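Ticket 136 - Hand-held gripper sessions in homes: which handling rules apply, and where do we write them down?
Queue: Practice and standards. Status: Resolved, wording merged into the house rules in February.

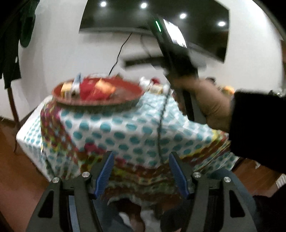
Opened by the tabletop collection team

We've been running hand-held gripper sessions in ordinary living rooms for a while now, and the rules we work from were written for the bench. They are good rules! But they assume a bare worktop, a fixed light and a floor with nothing on it. In a home we get tablecloths, cables, furniture legs and people's belongings, and every operator solves those differently. On the last batch we had 101 episodes sent back by the reviewers at Wevden. 52 of them carried the same note, "inconsistent start", and the rest were a mix of motion blur and fingers out of view.

What we'd like from this ticket:
- one start and end procedure that works on any table
- a rule for soft coverings
- a rule for cables
- a speed limit people can follow without a stopwatch

Software is current, calibration is current, grip pads are the ridged type on all units.

Reply 1, practice desk

Thanks for this, it's a great one to get our teeth into. Before we write anything new, can you check two things for us?

First, are the 52 "inconsistent start" episodes from one operator or many? If it's one, this is coaching. If it's many, the rule is bad and we fix the rule.

Second, what does your start look like today? The bench sheet says "begin with fingers open, gripper level, target in view." We have a hunch that "level" is the trouble.

Reply 2, collection team

Checked. Many operators, so it's the rule.

And yes, "level" is doing something odd. On the bench everyone levels to the bench edge. At home there may be no edge to see, because the cloth hangs over it in folds, so people level to whatever they like: a television, a shelf, the floorboards. Two people working the same table can start at quite different angles and both believe they followed the sheet. Once we knew to look for it we saw it all over the batch.

Reply 3, practice desk

Lovely, that's a real finding. Try this wording for a day and tell us how it goes:

"Start with the fingers fully open and both pads in view. Point the gap between the fingers at the table. Hold still for a slow count of two. Then begin."

There's no mention of level at all. The Nolluson export works out the tilt from the tracking data anyway, so what it needs from the operator is stillness. The end of the episode is the same thing backward: open, point, hold, stop.

Reply 4, collection team

Ran it from 9 in the morning until mid-afternoon. Starts are far more alike, and the hold gives people a moment to breathe, which they like. One operator kept holding for much longer than two and had a lot of dead time at the front. Can we put an upper limit on it?

Also, still stuck on the cloth question. Layered fabric is where the old sheet falls down completely. It says "clear the surface," and we don't want to strip somebody's table. Besides, patterned fabric and folds are exactly what we came into homes for!

Reply 5, practice desk

Upper limit: yes. "Count of two, no more than four."

On cloth, we agree with you. "Clear the surface" is a bench rule and should stay on the bench. Draft for homes:

Leave coverings as you find them. Don't smooth, straighten or re-fold between episodes unless the task is about the cloth. If a cloth shifts during an episode, leave it shifted for the next one and tick "covering moved". If an object is standing on a fold and looks ready to tip, choose another object. Close on the object and check that you have no fabric between the pads before you lift.

That last line matters most. A pinched corner can bring a whole tray with it, and bottles go first.

Reply 6, collection team

We like it. Small change requested: on a tray or in a dish, the check should happen twice, once for fabric and once for the rim. Raised rims catch the lower finger. We've bumped a few.

Cables next. What do we do about ones that hang down past the front of a table? The Catex checklist only covers cables on the floor.

Reply 7, practice desk

Rim check added, good catch.

Cables. We looked at what the Catex checklist is trying to do, and it is about tripping, so it stops at ankle height. We'd add our own part for everything higher up:

Before the first episode, trace every cable near the table with your eyes from end to end. A cable that belongs to the room stays where it is, and you plan your path around it. A cable that belongs to our kit gets routed behind the operator or to the side away from the working hand. No cable should pass between the fingers at any point. If one does, stop, open the fingers, back straight out and mark the episode as void.

Back straight out is worth practicing - people's instinct is to twist, and twisting is how you hook things.

Reply 8, collection team

Practiced it with a bit of string. Twisting is very much the instinct, ha. After a few tries the straight exit felt natural.

Last item is speed. The reviewers' blur notes are mostly from the approach, before anything is touched. "Move slowly" on the old sheet means nothing to anyone.

Reply 9, practice desk

We've seen good results at the Van der Merwe site with a rule based on reading: if the operator couldn't read a label on the target during the approach, the approach was too fast. It works for any object and any lighting, and operators enjoy it. No stopwatch needed. Where there's no label, use an edge or a seam.

Please apply it to the approach only. Lifts and placements can go at a natural pace, and we want them to.

Reply 10, collection team

Final results. We reshot the returned episodes under the new wording and sent them in with the next delivery, 3,000 episodes in total. No "inconsistent start" notes at all! A handful of blur notes remain, all from rooms with the lamps off, so there may be a lighting ticket coming your way.

Happy to close.

Resolution, practice desk

Merged as the "Homes" section of the house rules. The bench sheet is unchanged and still applies at the bench. The start and end hold, coverings, rim check, upper cables, straight exit and label rule are all in. Please print the new page and retire any handwritten notes taped to the kit cases. Lighting can be raised as its own ticket, linked to this one.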